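Projects > Camenzind > Progress reports

We use cookies to remember your settings. Accept / Manage preferences

Camenzind bed cell: second progress report
Prepared by Shalini Sengar for Corinne Greenberg, Verville
29th September

Summary

The bed cell has been running on the main floor since July. It is used for recording garment handling with the hand-held grippers, mostly shirts. Work in this period went into keeping the grippers in a known state and cutting the time between sessions. The cell is usable every working day. One item, cable routing, is behind schedule. No change to the budget is requested.

Setup

The cell consists of the bed with its fitted green sheet, the padded headboard, the pair of hand-held grippers and the operator's head camera. The bed position is the part that gave us the most trouble in the first period. It was being pushed out of line when people changed the sheet, and the recordings from before and after a change did not match. Akash Sisodia now checks it at the start of each session against a saved view from the head camera. If the far edge of the bed is off, he moves the bed and takes a new view before anyone picks up a gripper. This adds a few minutes and we intend to keep it.

The sheet is pulled tight at the start of the day and left alone after that. We tried straightening it between garments and gave it up. It slowed the operators down, and a few creases in the sheet make no difference to tracking.

The bed cell and grippers, Verville main floor:
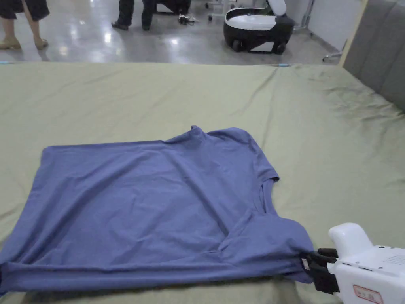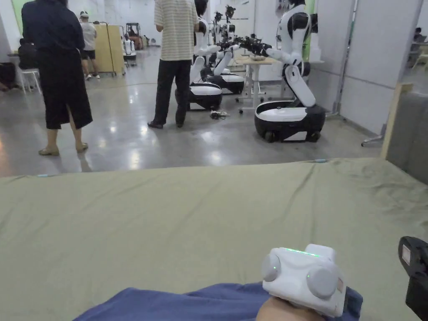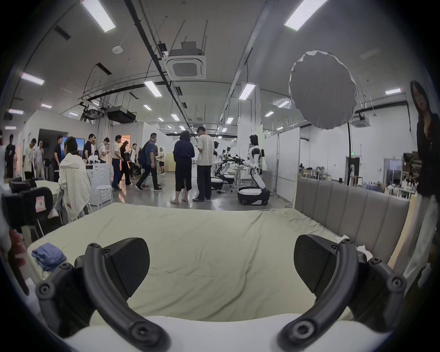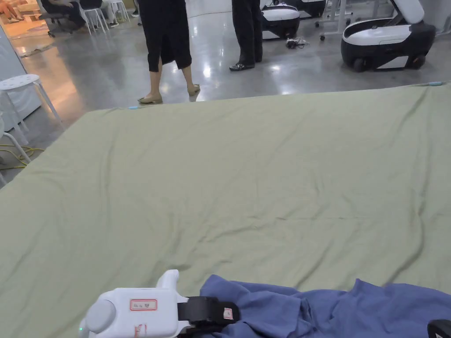 Gripper maintenance

The grippers are inspected after every 800 closing cycles. The inspection covers the finger pads, the pivot bolts, the linkage screws and the housing seam, in that order. Pankaj Mathur does the work at the bench and enters it in the gripper log under the number on the unit's label.

We completed 37 inspections in the period. Most found nothing. The findings that needed work were these:

Pads. Lint collects in the ribs and the grip on thin cotton gets worse before any wear can be seen. Pads are now brushed out daily and wiped with a dry cloth. We stopped using the cleaning spray because it left a film.

Pivot bolts. On 3 units a bolt had backed off enough to let the fingers meet unevenly. All were tightened and marked with paint so that movement shows at a glance. One came loose again and was replaced.

Tracking units. One wrist unit dropped out repeatedly. Pankaj traced it to a worn connector and swapped the lead. It has not dropped out since, but we are keeping the old lead in case Poletard wants it back for inspection.

A full bench service, with the housing opened, takes 45 minutes per gripper. In the last report I gave a longer time. The difference is mostly the new screwdriver set and having the spare pads cut in advance.

Calibration

Each gripper is opened and closed fully before a session and the readings are compared with the stored values. If they differ, the operator stops and the unit goes back to the bench. Antigoni Vasilakis wrote the check and has put it at the front of the recording software, so a session cannot be started without it. Operators complained about this for the first week. I asked her to leave it in. She has since made the message shorter and added a retry, which cleared up most of the complaints.

The lens on each gripper is wiped at the same time. We lost most of one afternoon's recordings in July to a thumbprint.

Problems and open items

Cable routing is not finished. The floor is shared with other work and the cable covers we ordered from Suler were the wrong width. Replacements are on order, with no delivery date yet. Until they arrive, operators are asked to look over the floor next to the bed before starting.

Spare linkages are low. We have one complete set left. I would like to order two more sets out of the existing parts line and will send the quote separately.

The written service procedure exists as Pankaj's notes and a draft by Akash, and the two do not agree on bolt torque. They are going through it together. Please don't circulate the draft before that is settled.

Next period

Fit the cable covers when they come. Move the inspection log from the spreadsheet into the recording software. Train a second person on the bench service, probably Akash. Try a softer pad material on one gripper and run it alongside a standard unit before deciding anything about the others.

The next report will follow the same headings unless you want something added.

Contact the project office | Copyright Camenzind project, Verville | Back to top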